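The Last Boat to Birnon

Missed the noon boat by one minute. Maybe less. Stood on the dock at Nuler with my bag still open and watched it go, a white thing getting smaller, and the man in the ticket window pulled his blind down like I'd asked him for money.

Next one at 729. He'd written it on the board just like that, no dots, no colon. Fine.

So I had an afternoon in a town I'd only meant to walk through. Hot. One street, goats, a church painted the color of butter. The guidebook gave Nuler four lines and two of them were about the parking. I had 500 in the local paper stuff and a room paid for on the other island, the good island, with the beach, the one she and I picked off a map in December when we were still picking things. 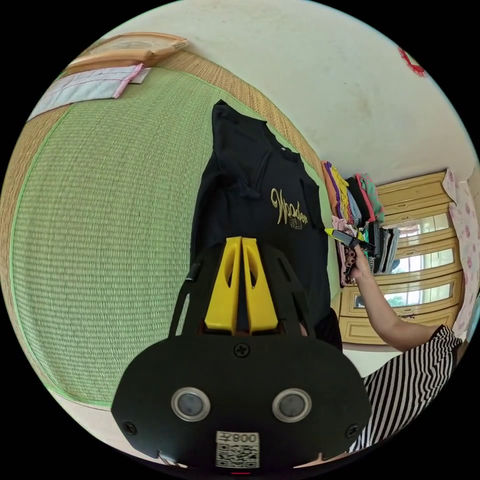 I walked up to the Rácz house. That's what the sign said, Rácz House, Rooms and Soup. No rooms today, the woman told me. Soup, yes. I sat under the fig tree and she brought bread I hadn't ordered and then stood there with her arms folded.

You're for Birnon, she said.

Tonight, yes.

Everybody's for Birnon. Wind's coming.

I looked at the sea. Flat as a plate. I told her so and she laughed, took my spoon, wiped it on her apron, gave it back.

She charged me 30. The sign said 60. I tried to give her the rest and she closed my hand around it – hard, like you do with a kid and a bus fare – and said I should go see the Alinov steps before dark, there was nothing else here worth the shoes.

Went. Why not. Cut straight into the cliff, the steps, worn down in the middle, a rope for the bad part. At the bottom a cove the size of a tennis court. Green water. No umbrellas, no music, no one selling anything. I left my clothes on a rock and swam out untill I could see round the point, all the way to Birnon, the hotels lit up already in a long row.

I'd paid for one of those windows. Floated there and tried to guess which. Ours would of been on the left, she'd wanted the morning sun.

Then the first gust. It came across the water dark, you could see it coming, and it was cold and it smelled like rain on a road. I swam in fast. Scraped a knee on the way out. Shirt half on, up the steps, rope swinging.
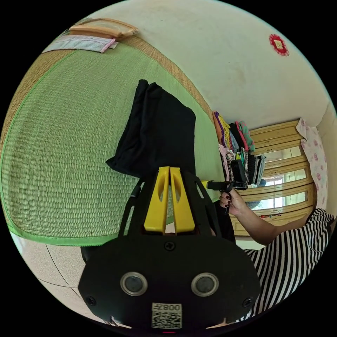

Black gripper with yellow fingers

By the time I reached the dock there was already a line through the 729. Chalk, still wet looking. Blind down. Waves over the edge and my shoes full.

I walked back up the one street. She had the lamp on. There was a bowl out, and a blanket over the chair, and she didn't say anything about the wind.

Rooms? I said.

One, she said. Wipe your feet.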